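Handout 4: The Desk as a Work Surface

Notes for the Zidthorpe evening group, July. Bring a pencil, I always run out. 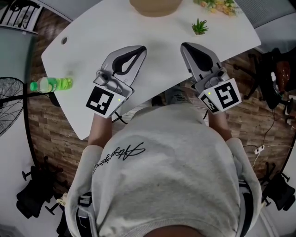
*Fig. 1. White desk with a curved edge, bottle on its side, succulent and flowers toward the far side.*

OK so last time we did shelves and I got carried away (sorry, Nour!). Desks now. I love a desk with a curved edge and I'll defend it to anyone, but it does change how you set things out. Most of us line stuff up along the back by habit, and on a curve there isn't really a straight back to line up with.

**Bottles.** Look at the green one in Fig. 1. Lying down, a round bottle can roll, so stand it up before you start shifting anything else. And check the cap!

**Plants.** Small pots are fine on a desk. I'd keep the succulent over to one side like that, and put cut flowers near it so you have one "green corner" and the middle stays clear for working. Shahla Kazemi disagrees with me and wants all plants on the windowsill. We'll argue about it at the break.

**Cable hole.** There's a little round grommet near the left end. If you have one, plan your lamp or charger around it *first*. I once arranged a whole desk at Sidcombe and had to redo it for one plug.

### To try at home

1. Clear your desk completely and wipe it down.
2. Set a timer for 16 minutes.
3. Put back only what you used this week.
4. Sketch where everything ended up, including the cable hole.

Bring the sketch next time, messy is fine. We start on drawers, so have one in mind that you'd rather not open in front of people.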